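Trondevo Refurbishing
Home
What We Do
Donate Equipment
Jobs
Contact

Bench Technician, Desktop Computers (Entry Level)

Posted in February. Two openings.

Trondevo takes in used office desktops, replaces what needs replacing and sends them back out to schools, libraries and small businesses. We are hiring two bench technicians to work on desktop towers. You do not need a degree or a certificate for this job. You do need steady hands, decent close-up eyesight (glasses are fine) and the patience to do the same job properly many times in a row.

The work is mostly processors, memory, expansion cards, drives and cabling. Most of the towers come to us in batches from one owner, so you may spend a whole week on one model. Our current batch is 363 towers from Mekonnen, an insurance office that is replacing all its desktops. The next one, from Flonar, is 474 and arrives when the first is done.

About half of the towers in a typical batch get a different processor. You will handle a lot of these, always by the sides, with the metal lid facing up and fingers kept off the underside.

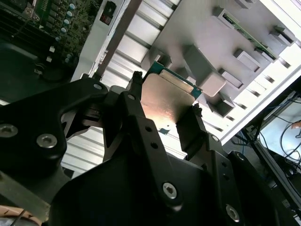
What you will do

Check the tower in against the batch sheet and write down the asset number.

Take off the side panel and lay the tower down on its side so the board faces up. Panels go on the rack behind you in the same order as the towers.

Blow out the dust at the dust station. Do not do this at the bench.

Take off the processor cooler, clean off the old paste and release the lever on the socket. Lift the old processor straight up and put it in a tray with a label.

Look at the socket with a light and a magnifier before anything new goes in. If you see damage, stop and put a red tag on the tower.

Fit the replacement processor, close the lever, put on new paste and refit the cooler.

Check the memory, the expansion card and the drive. Swap any part the batch sheet lists.

Tidy the cables so nothing is pressing on a fan, then send the tower to testing.

You will also help unload deliveries and sort parts. Every technician takes a turn at this, including the senior ones. A tower is not very heavy, but a pallet of them is a long afternoon.

Where you will work

The shop is one large room with the benches along the window side and testing at the back. The bench tops are slatted metal. Small screws can drop through the gaps, so each bench has a magnetic dish and we expect you to use it. Each bench takes one open tower at a time, with space left over for the tray and the tools you are using.

The towers are compact inside. Power cables run past the drive cage, data cables cross over to the board, and the power supply takes up one whole side. You will get used to moving cables out of the way without unplugging them, and to unplugging them when you should have done that in the first place.

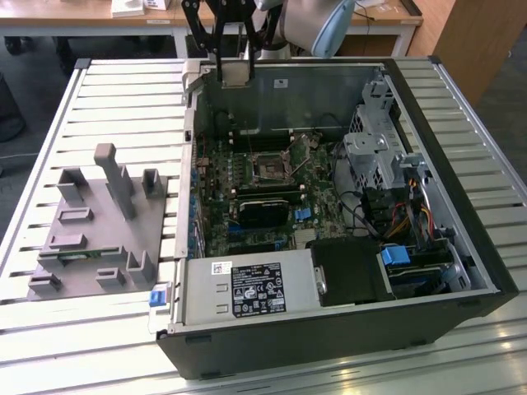 An open tower on the bench, with the processor socket empty.

The room is kept at a normal indoor temperature all year. There are stools at every bench, and most people switch between sitting and standing. Music is allowed at a low volume or in one ear.

Hours and pay

Full time, day shift. We start at 7 in the morning and finish at 3:30 in the afternoon, with a half-hour lunch and two paid breaks. There is no evening or night shift. We sometimes ask for extra hours when a batch has a deadline - those are paid at time and a half and you can say no.

Pay is hourly. The starting rate is printed on the application form, and it goes up after your first 2 months if you pass the bench check. Health insurance starts on the first of the month after you are hired. Paid vacation builds up from your first day.

Training

New technicians spend their first week beside someone who already does the job. You will watch, then work on scrap boards, then on real towers with someone checking each one. You will not handle a customer's processor until you have fitted plenty of scrap ones without a mistake.

We teach you how to read the mark on the corner of a processor and match it to the socket, how much paste to use and how to tell when a part is not seated. We also teach our tracking software, Nulero. It is simple, and you can learn it in a morning.

A few things people find hard at first: the printing on the lids can be difficult to read under bright light, so tilt the part or use the magnifier before you enter a number. Guessing at a part number causes more rework here than anything else.

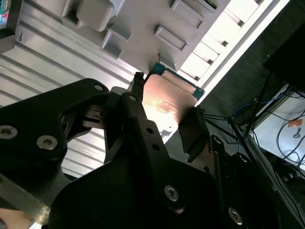 A processor held by its edges, lid side up.

What we are looking for

You should be able to:

Work with small parts and hand tools for several hours at a time
Follow a written sheet in order and mark each step when it is done
Lift 40 pounds with or without a cart
Tell cable colors apart, or tell us if you can't so we can set up labels
Say so when you have broken something

It helps if you have built or repaired a computer, but it also helps if you have fixed bikes, sewing machines, phones or anything else with small screws. Please put that on your application. We have hired good people from kitchens and from warehouses.

You need to be 18 or older and allowed to work in the United States.

The bench check

If we like your application, we will ask you to come in for a short visit. The first part is a talk of 20 minutes or so. The second part is a bench check with an open tower. We pay you for an hour of your time either way.

For the bench check you will be asked to point out the main parts: the socket, the memory slots, the graphics card, the drive cage and the power supply. If you don't know all the names, point and tell us what you think the part does.
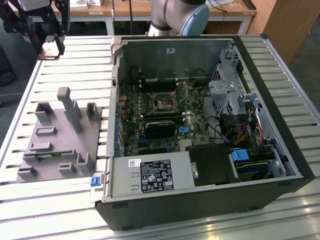
After that you will take out one memory module, put it back and check that both ends are locked. Then you will trace one cable from end to end without pulling it. You can ask questions the whole time. There is no clock on it, and people who go slowly usually do well.

Wear something with short or close-fitting sleeves. Leave rings and bracelets at home or in your pocket. We supply the wrist strap and the tools.

How to apply

Fill out the application form on the Jobs page or pick up a paper one at the front desk between 9 and 3. A resume is fine but you don't have to send one. Please tell us:

The earliest day you could start
Any repair or assembly work you have done, paid or not
Whether you want to be considered for part-time work if a full-time place is not open

We answer every application, usually within 7 working days. If you applied last year, you are welcome to apply again, and you do not need to explain why.

Both openings stay posted until filled. Questions about the job can go through the Contact page with "Bench Technician" in the subject line.

Back to Jobs
Donate Equipment
Privacy
Contact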